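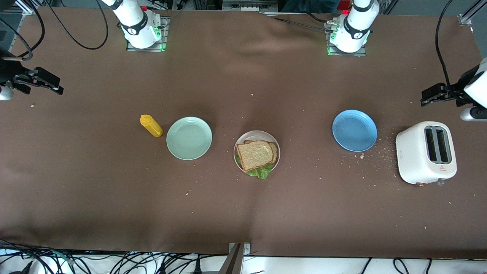 Two-arm sandwich station, both grippers up, toaster at the end of the row.

Filed under: Bench Practice > Shared Rules > Food Tasks

How to run a food task on the two-arm bench without making a mess of the data

Quick version of the house rules. Maj-Britt Solberg asked for these written down after the November runs at Astarholm, so I'm writing them down between sessions. Longer version is coming at some point. Use this one until then.

Covers toast, sandwiches, anything with bread or a squeeze bottle. Does not cover knives, liquids in open cups, or the hot plate. Separate page for those.

Before you power anything

Read the task card. All of it, including the back. Food tasks have an object list and a start layout, and people skip the layout.

Cloth on the table. Smooth it from the middle out to the sides. Light wrinkles are OK, a fold tall enough to catch a fingertip is not. If the cloth slides when you push it with one hand, re-tape the underside.

Cables. Arm cables stay looped behind or beside the bases, never across the working part of the cloth. Floor cables under the front edge - leave them alone during a run, don't kick plugs around with your foot, don't unplug something because you think you know which one it is. Trace it by hand first with the arms off.

Stop buttons. Press each one, confirm the arm drops out, release, bring it back. Do both sides. Yes every session. Write the time on the sheet.

Left and right

This trips up every new person so it gets its own heading. Left and right mean the ROBOT'S left and right. If you are looking from the front, the robot's right gripper comes in on your left. Say "robot right" or "robot left" out loud on calls. Never just "left". We had a whole batch labeled backwards in the Cololora handover and somebody had to redo 146 clips by hand. It was me.

Laying out the objects

1. Toaster first, at the end of the row on the robot-left side. It's the heaviest thing and everything else gets spaced from it.

2. Slots clear and open to the top. Look straight down in there. Crumbs ok, a stuck piece of crust is not.

3. Plates next. Leave open cloth between the toaster and the nearest plate so a gripper can come down without clipping a rim. One hand flat, fingers together, should fit in the gap.

4. Food goes on its plate, not on the cloth. Sliced bread can be offset, lettuce can hang out, that's fine and we want that variation. Don't tidy the sandwich to look nice.

5. Squeeze bottle last. Standing or on its side, whichever the card says. If it's on its side, note which way the nozzle points. Cap or nozzle should be wiped before it goes down.

6. Front half of the cloth stays free of dishes. That's the place to put something down if a grasp goes bad.

Then stop and compare against the card. Then move a thing if it's wrong. Don't move a thing while the arms are live.

Starting the run

Both grippers start raised, one per side, fingers pointing in toward the middle. Don't start with a gripper resting on an object or on the toaster.

Call it: "hands clear". Wait for the other person to say it back. If you're alone you can't run this task, sorry. Two people for any heated appliance, that is from the Kristiansen site rules and we adopted them as is.

Speed cap for food tasks is 90 mm/s near the toaster. Other parts of the table can go up to 261 mm/s but I'd stay well under until you've done a few. Nobody is grading you on pace.

Toaster rules

- The appliance is off at the wall during setup and any time a hand is over the table.
- Read the warning label on your own unit before the first session. Whatever it says beats whatever this page says.
- Nothing metal in the slots. The gripper fingers count as metal for this rule even when the pads are on.
- Don't push a knob or a lever with the side of a finger. Use the tip, straight on, slow.
- If bread jams: stop, power off, wait 300 seconds, then a person takes it out with the wooden tongs. Not the robot. Not your fingers.
- Keep the bottle and any packaging at the far end from it.

Crumbs

OK so. Crumbs are allowed. You will get a lot of them near the toaster and they creep along the cloth. What matters is that you do the same thing every time. Our rule is we leave them during a block of runs and brush off between blocks. Do not clean halfway through a block just because it looks bad, then half the clips have a clean cloth and half don't and Roksolana Derkach will come find you.

Exceptions, clean right away:

- anything wet or greasy on the cloth
- crumbs on or in the gripper joint
- crumbs under a plate so it rocks

Brush toward the front edge into a tray. No blowing with air, it just goes into the bases. Watch the front bracket when you lean over, it sticks up higher than you'd expect and it catches sleeves.

When to throw a run out

Throw it out if a hand came in, a stop was pressed, or a plate left the table. Keep it if the grasp failed but everything stayed safe. Failed grasps are useful, mark them failed and move on. Don't delete them to make your numbers look good.

Dropped food gets binned, not put back on the plate. New slice, note it on the sheet.

End of session

Grippers up and out to the sides. Toaster off at the wall, let it cool, tip it over the tray. Wipe fingers with a damp cloth then a dry one, including the inside faces. Mustard dries hard and the Stanener pads don't like it. Bread that was on the bench is not lunch. Even the untouched half of the loaf goes in the bin.

Sheet goes in the folder by the door, initialed by both poeple.

Changes to this page go through Maj-Britt. If something here dosen't match your task card, the card wins and please tell her the same day.

We use cookies to remember your settings and count visits. Accept | Manage choices

Contact the bench team | © Astarholm Bench Practice | Back to top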